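Jika Fold Set: Two-Handed Garment Demonstrations

The Jika Fold Set is a collection of 2,017 shirt-folding demonstrations made with paired hand-held grippers. Vultier licenses it to labs and companies that train two-arm robots on soft goods. Each demonstration carries both wrist views and a head view, time-aligned, plus jaw width and gripper pose.

Each episode begins with a garment in an arbitrary state on a bed. The operator flattens it, folds it and sets it aside.
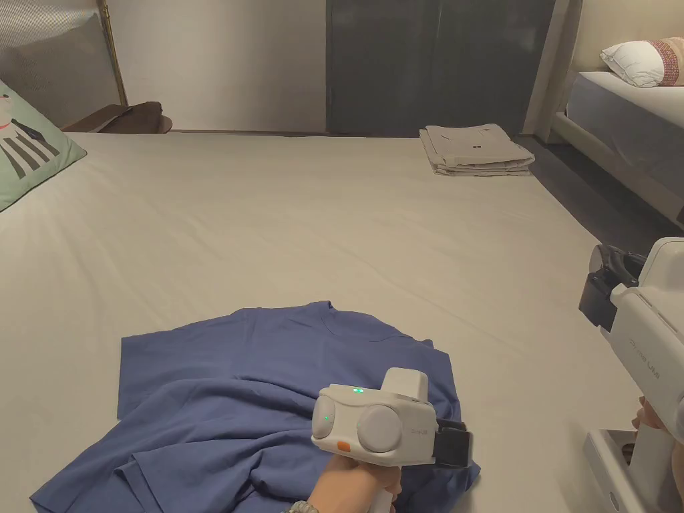

Blue T-shirt, crumpled start, head view.

Flattening and folding are labeled as separate stages. In our July tests, a policy trained with stage labels needed fewer regrasps than one trained on whole episodes. The difference was largest on short-sleeved shirts, where a sleeve often ends up under the body.

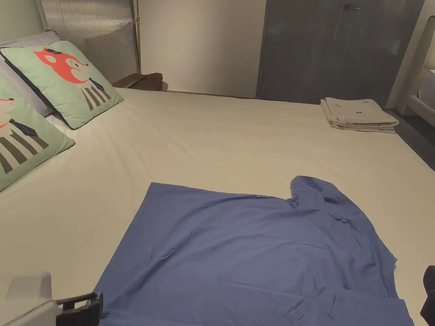
Shirt spread on the sheet, head view.

The Malik subset holds 2,000 episodes for training. The remaining 17 form Gellell, a held-out test group with garments and rooms that do not appear in Malik. Please do not train on Gellell if you plan to report results against ours.

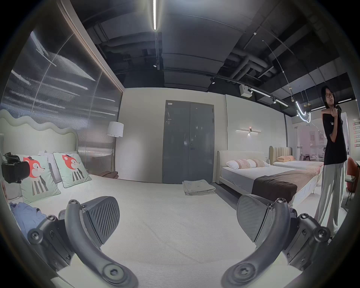
Wrist views are supplied uncropped. Delali Ansah, who ran the crop study, found that policies trained on tight crops lost track of the garment once the jaws lifted away from it. With the wide view, the blue cloth stays in the lower left corner even when most of the picture is headboards, lamps and ceiling ducts. Both ridged pads stay in view too, and we use them to check the recorded jaw width.

Supplied with: stage labels, calibration files, loader scripts, 9 baseline checkpoints.
License: research or commercial, per site.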